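2023年11月21日
著者:家庭作業自動化研究班(Nutwood)

4. 家庭内の片付け作業における把持の評価

4.1 対象とする作業

本節では、食卓の上の果物を皿に移す作業を取り上げる。この作業は、人間にとっては特に考えずに行えるものであるが、機械にとっては複数の難しさを同時に含む。第一に、果物は大きさと形が一定しない。同じ種類の中でも個体の差があり、事前に登録した形状モデルをそのまま使うことができない。第二に、果物は互いに接触して置かれることが多く、一つを持ち上げると隣の果物が転がる。第三に、強く握れば傷がつき、弱く握れば落ちる。工場の部品と違い、傷がついたかどうかはその場では判定できない場合がある。

先行するErbergの作業群では、箱、缶、コップのように形が決まった物が中心であった。我々はこれに対して、家庭の食卓に近い条件を作ることを重視した。布または敷物を敷いた机の上に果物をまとめて置き、その近くに皿を一枚置く。皿の位置と向きは試行ごとに変えた。皿に模様がある場合とない場合の両方を含めた。模様のある皿では、画像上で物と背景の境界を誤る例が予備実験の段階から見られたためである。

4.2 データと手順

学習には、人が手持ち式のグリッパを操作して集めた2785件の動作記録を用いた。操作者は両手に一つずつグリッパを持ち、果物を挟んで皿の上に運び、静かに放す。操作者には速さを求めず、普段の食卓で行う程度の丁寧さで作業するように依頼した。記録は5月に開始し、場所は複数の住居の台所と居間である。照明は各住居にあるものをそのまま使用した。

図3 食卓上の果物の把持。手持ち式グリッパの二本の爪でオレンジを挟んだところ。奥は鳥と枝の絵のある皿。
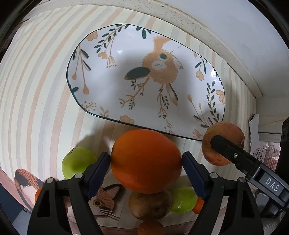
学習した方策は、双腕のロボットHiltariに実装して評価した。評価の試行は一つの条件につき49回とし、成功の基準は次の二つを両方満たすこととした。すなわち、指定された果物が皿の縁の内側に置かれていること、および他の果物が机から落ちていないことである。皿の上に置いた後で果物が転がり、縁の外に出た場合は失敗とした。この基準は厳しいと思われるかもしれないが、家庭で使う人の立場から見れば、床に落ちたりんごを拾う手間が残るのであれば作業が終わったとは言いにくい。

4.3 結果の観察

果物が一つだけ離れて置かれている条件では、方策は安定して動作した。爪の位置が少しずれても、果物の表面が丸いために自然に中央に寄る効果があり、これが誤差を吸収していると考えられる。一方、果物が密集している条件では、成功率が明らかに下がった。失敗の多くは把持そのものではなく、把持の前の段階で起きている。爪を開いて近づけるときに、片方の爪が隣の果物を押し、対象の位置が変わってしまう。人間の操作者も同じように隣の果物に触れることがあるが、その場合は動作を途中で止め、少し待ってから挟み直す。我々の方策は、この「待つ」という行動を十分に学習できなかった。記録の中で停止している時間を前処理で削除したことが、原因の一つである可能性がある。

もう一つの特徴的な失敗は、二本の腕の役割に関するものである。人間の操作者は、一方の手で対象を挟みながら、他方の手で近くの果物を軽く押さえることがある。これは教示したものではなく、操作者が自然に行った動作である。方策はこの動作を一部再現したが、押さえる必要のない場面でも腕を出し、皿に触れてしまうことがあった。押さえる力の大きさについては、今回の装置では計測していないため、ここで詳しく論じることはできない。

果物の種類による違いも見られた。大きいオレンジは比較的容易であった。表面に細かい凹凸があり、爪のパッドとの間で滑りにくいことが有利に働いたと推測する。小さいみかんは、爪が閉じるまでに逃げることが多かった。洋梨のように細長いものでは、挟む向きによって結果が大きく変わり、細い側を挟むと持ち上げる途中で回転した。回転した場合でも落下に至らない例は多かったが、皿に置くときの姿勢が不安定になった。

4.4 家庭の作業は可能か

以上の結果から、現在の方法で「果物を皿に移す」作業ができると述べてよいかについては、慎重な判断が必要である。個々の把持はほぼ実用の水準に近づいている。しかし家庭の作業は、一回の把持ではなく、最後の一つまで片付けることを要求する。一回ごとの失敗が少なくても、続けて行えばどこかで人の助けが必要になる。我々の観察では、人が手を貸した場面の大半は、果物が机の端まで転がったときか、対象が他の果物の陰に入ったときであった。

作業時間の問題も残る。Hiltariが一つの果物を移すのに要する時間は、同じグリッパを持った人間のおよそ3倍であった。素手の人間と比べれば差はさらに大きい。夜間や不在時に行う作業であればこの遅さは許容されるが、食事の準備の途中では利用者の妨げになる。

比較のため、Lindqvistの部品仕分けの条件でも同じ方策を試した。そこでは部品が仕切りのある箱に入っており、互いに動くことがないので、密集条件で見られた失敗はほとんど起きなかった。作業場の仕事が家庭の仕事より易しいという意味ではないが、物の置き方をあらかじめ決められることの利点は大きい。家庭では、住む人に果物の置き方を変えるように求めることは現実的でないと我々は考える。次節では、停止時間を残した記録を用いて学習し直した場合の結果を示す。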